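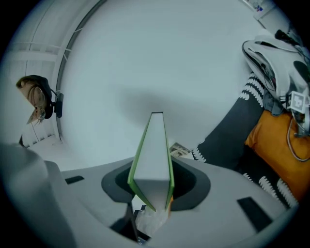
Anyone who says a gripper is easy to use has only ever tried it on foam blocks, according to the Pisharody reader who wrote in after my last trip report, and who asked me to please pick up something thin, hard and slippery this time, such as a book. Fair enough. I took the complaint with me to the Dreko open house in May, where hardcovers were on the menu along with several things I would not have thought to hand to a machine.

Dreko rents half a floor in Pavholm, above a tile showroom. The sign downstairs is still for the tiles. I arrived a little before ten in the morning, went up the wrong stairs, came down, admired some grout, and went up the right ones. Coffee was in the hallway. The cups were the small kind that make you look greedy.

The point of the day was to compare 4 hand-held grippers side by side. These are the ones you carry around yourself, squeezing and recording as you go, so that an arm can be taught the same job later. Dreko makes one of them and had the good manners to put it on the table with the competition. Visitors got 20 minutes per device, a list of household chores, and a form with boxes too small for opinions.

I started with the Oltov, mostly because the line was shortest. It is light, and the trigger has a nice even pull, but it closes a hair later than your hand thinks it should. On a cushion you never notice. On a green hardcover you notice right away, and so does the cover. The trick, passed on by the woman ahead of me, is to come at the spine straight and keep your wrist out of it. I have been picking up books for decades without coming at anything straight, so this took a while.

Dreko's own unit weighs more, 145 grams more by their sheet, and you feel every one of them by the end of your turn. In exchange it is steady. The camera view is very wide, the sort of fisheye that sees the book, the fingers, the ceiling and most of your head. If you wear the headset too, you will be in a great deal of your own footage. I watched a few minutes of mine on the monitor afterward and have since changed how I stand.

The wide view does earn its keep. With the narrower lens on the third device I kept losing the object right at the moment of contact, the one moment you would like to have. The fourth had a decent lens and a battery that gave up halfway through the chores. Its minder said it had been fine yesterday. They have always been fine yesterday.

Soft things were easier across the board. Everyone could lift a blanket. Folding one was another matter, and I saw a grown man apologize to a throw.

At noon there was a talk on controllers. The short version is that the arm in the back room reads its position 200 times a second and would still like you to move more slowly. We were allowed to watch it replay a shelving task one of the staff had recorded. It set the first book down well, leaned the second against it, and then paused for so long over the third that people started checking their phones. It did get there. There was applause, a bit more than for the talk.

My rankings, for the Pisharody reader and whoever else is shopping: Dreko first for books and anything stiff, Oltov first if you have small hands or a long day ahead. I'd skip the third until they change the lens. The fourth I would like to try again near an outlet.

Parking in Pavholm is free behind the building until two in the afternoon. I got back at ten past.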